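The phrase "trained in simulation" covers a lot of sins, and for most of last winter it covered ours. We had a policy that picked shoes up off a floor nearly every time, as long as the floor was the one it had learned on. Change the floor and it behaved like a guest who has been told to make himself at home and can't find the bathroom. In January we finally stopped adding shoes to the training set and started looking at the wood.

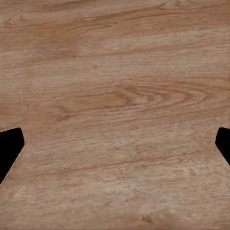
Manipulation Group – Lillstead Robotics Institute

The wrist view is where the trouble lived. When the fingers are near the surface, the policy gets a screenful of grain and a bit of black at each side, and from that it has to decide whether it is close to anything worth closing on. A person would glance at this and conclude that there is nothing to pick up. Our old policy concluded that there was a very interesting oval.

We had a name for these episodes, which was "grabbing the knot," although the thing it grabbed at was just as often one of those long cathedral figures you get in oak. The fingers would come down, close on a perfectly flat piece of rendered lumber, and rise again with great dignity and no shoe. Then the policy would do it again in the same spot. One rollout contains 15 attempts on the same whorl. It was played at the group lunch and did not improve anyone's appetite.

The cause was dull, as causes tend to be. In the training scenes the floor texture was tiled in the same way every time, so certain bits of grain turned up in the wrist view shortly before a successful grasp far more often than they should have. The network noticed. Networks are very good at noticing things you would have preferred to keep to yourself. It had learned what a shoe looks like from across the room, and then for the last few inches it had more or less been navigating by floorboard.

The usual cure is to randomize everything, so we tried that first. Floors became checkerboards, purple noise, gravel, and at one point a photograph of soup. The policy stopped grabbing knots. It also became timid, hovering over real targets like somebody deciding whether a stove is on. Success on the original floor fell, and we had traded an embarrassing failure for a boring one.

What worked in the end is a method Jalen Blackwood wrote up under the name Hundik. (He will not say where the name comes from, and we have stopped asking.) The idea fits in a paragraph. Take a moment from a rollout and render it twice, once with the object and once with it removed, keeping the camera, the light and the floor exactly as they were. Ask the policy what it would do in each. If the two answers are the same, then whatever it is reacting to, it isn't the object. Those moments get extra weight in the next round of training, with the empty version labeled "keep looking."

You can only do this in simulation, where deleting a shoe costs nothing and leaves no dent in the lighting. The double rendering is slow, so Hundik doesn't bother with every moment. It picks the ones where the policy is about to commit, meaning the fingers are low and the close command is getting likely. For us that came to five pairs per rollout, a number chosen by trying larger ones and running out of patience.

The test we care about is the plain household one. The robot starts in a room it hasn't trained in, one loose shoe is somewhere on the floor, and the job is to pick it up. No bins, no markers, no helpful mat. The rooms have the things rooms have, including glass, and glass is its own small comedy, with picture frames turning up a second time as reflections. 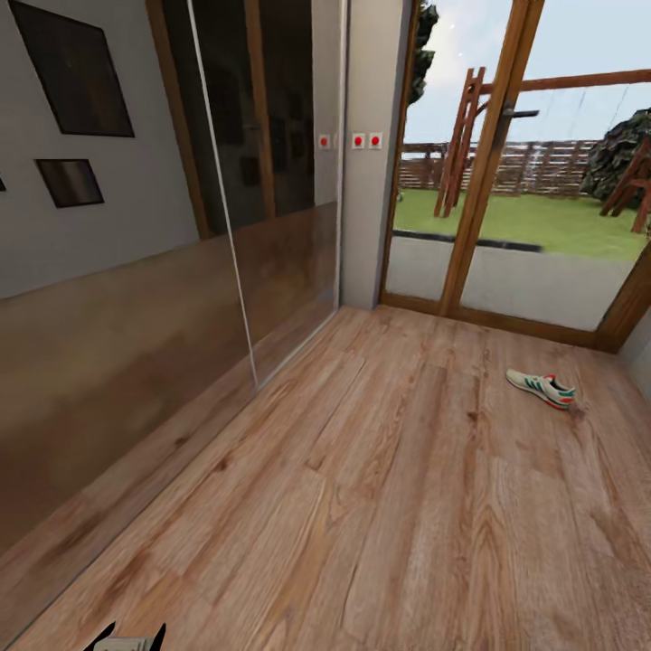
Over the held-out rooms with plank floors, the old policy got the shoe in 41 percent of its tries. The Hundik version got it in 84 percent. On the original training floor the two are close enough that we wouldn't argue with anyone who called it a tie, and the timid policy from the soup era trails both.

Now for the parts we like less. Sunlight is still a problem. A bright patch on a glossy board changes with the viewpoint, and since Hundik holds the light fixed across a pair, it never learns to be suspicious of it. We have one failure where the policy spends the whole episode courting a highlight. The obvious fix is to vary the light between the two renders, but then the two answers differ for reasons that have nothing to do with the shoe, and the whole comparison turns to mush. Jalen has a version with three renders instead of two. It is slower again by the amount you would expect, and the machines are already complaining.

Shoes on their sides remain harder than shoes standing up. The opening looks like a fine place to put a finger, and sometimes it is. When it isn't, the shoe skates off across the boards and the policy has to start over, which to its credit it now does without consulting the grain.

We also can't claim much about real floors yet. The Hashmi arm has run the new policy on the wooden floor in our back room, for long enough to show that nothing catches fire and not long enough to fill a table. People who work on real hardware will want to know about dust, scuffs and the sort of scratch that looks a lot like a shoelace. So would we. Our rendered wood has a few worn-looking patches, and they are a good deal more polite than anything you'll find under an actual couch.

A short paper went out for review on 25 August 2025, with the pair-rendering code to follow once somebody has removed the comments from it. Groups already using the Karnell scene format should be able to drop it in with little trouble. Everyone else will need a way to remove one object from a scene without disturbing the rest, and we'd suggest checking that this works before leaving it on overnight. Ours took the floor out too, the first time, and the policy trained until morning on a shoe-shaped hole in the void. It scored quite well.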